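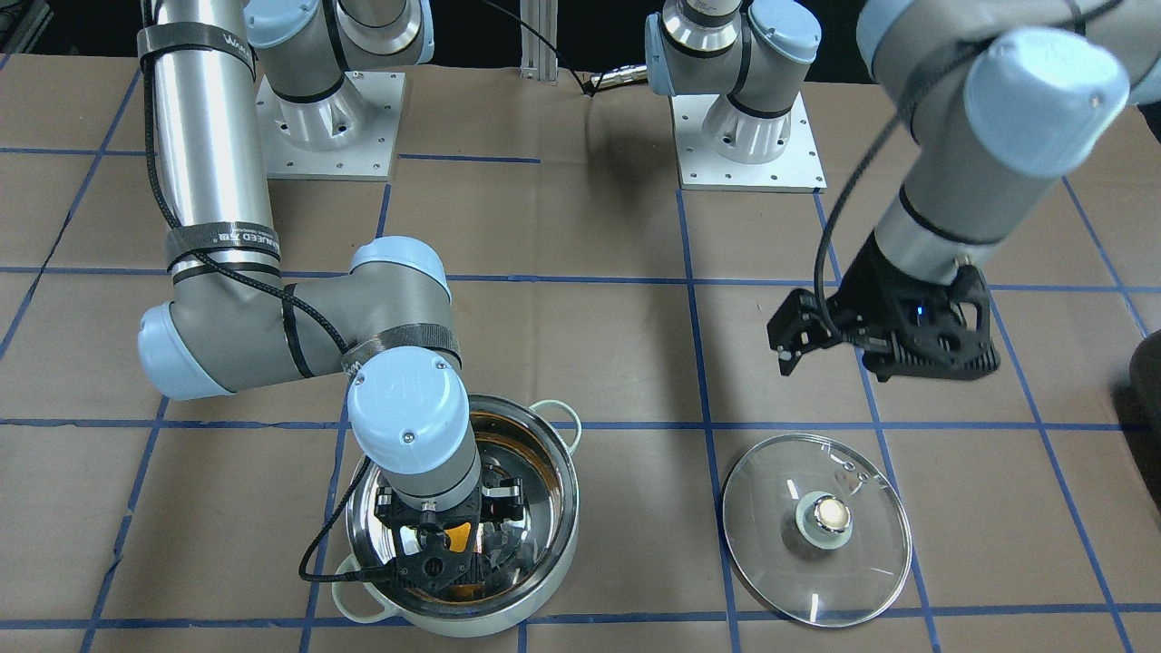 3 min read

Figure 3. Stainless steel pot and round glass lid.

3.2 Lid use in rented homes

The Gredholm survey went to 1,680 rented households, and 1,063 returned a cooking diary that could be used. Tenants wrote down each meal cooked in a pot, what went into it and whether a lid was on for most of the cooking time. Meals made only in an oven or microwave were left out. The diary pages were typed up by Estela Zúñiga and checked by Domingo Medina, who marked any entry where the two columns on lid use did not agree.

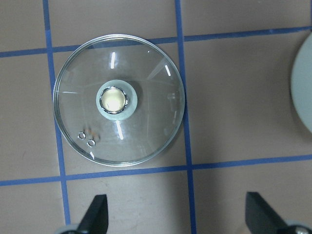

Soups and stews were mostly cooked with the lid on. Pasta was not, and the reason given most often was fear of boiling over. Several tenants in Gastbridge said they had lost the lid in a move and used a plate instead – these meals were entered as covered. Glass and metal lids (Figure 3 shows a glass one) were put in the same group, as the diary did not ask which kind was used.

Households with a prepayment meter covered the pot more often than those paying by monthly bill. This held for small and large households alike, though the gap was narrower in homes with children.
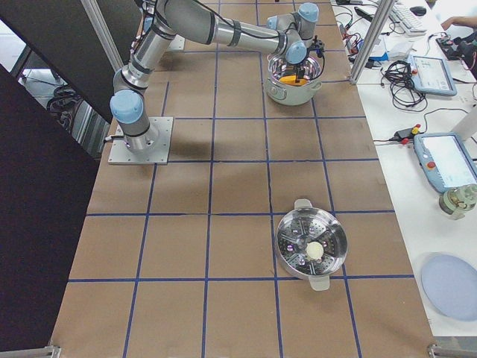 The January diaries needed more care. Many tenants had visitors early in the month and cooked in larger pots than usual, often borrowed and often without a lid. Following Bustos and Tseng, we kept these entries but report them apart from the rest. Leaving them out did not change the order of the dish types.

Answers to the closing interview are given in the form used by Durán, with the wording shortened.
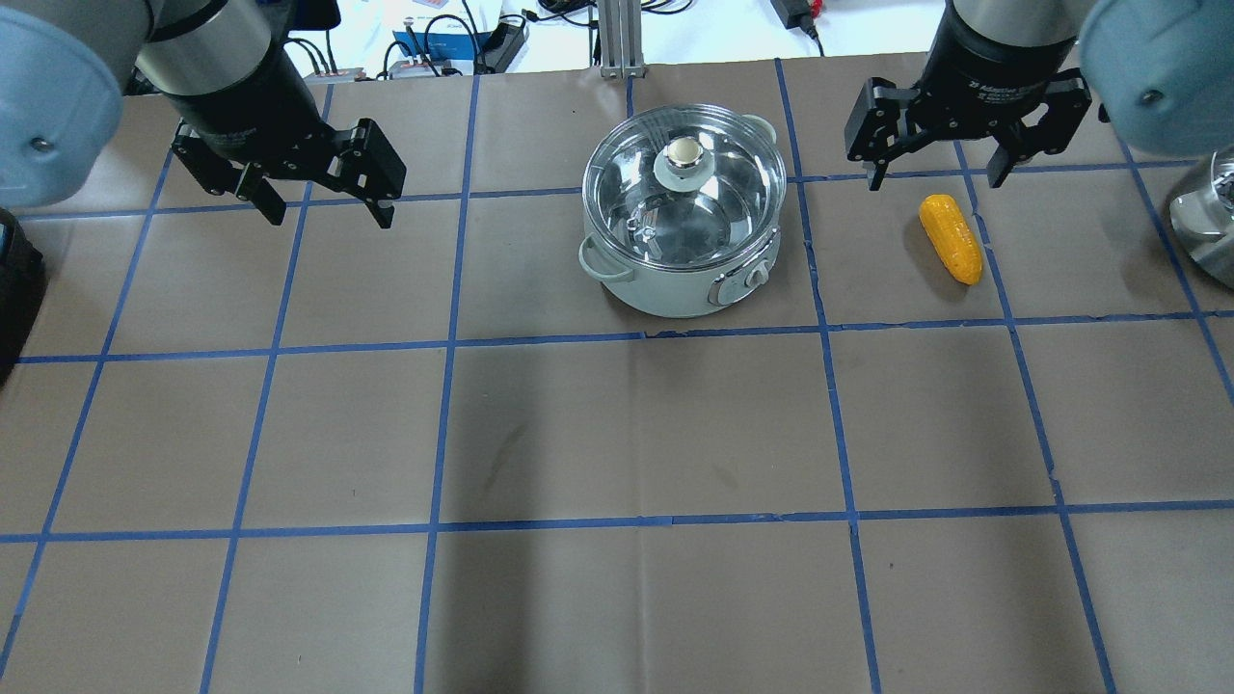

Why did tenants take the lid off during cooking?
Most wanted to stir or check the food, and many then forgot to put the lid back on.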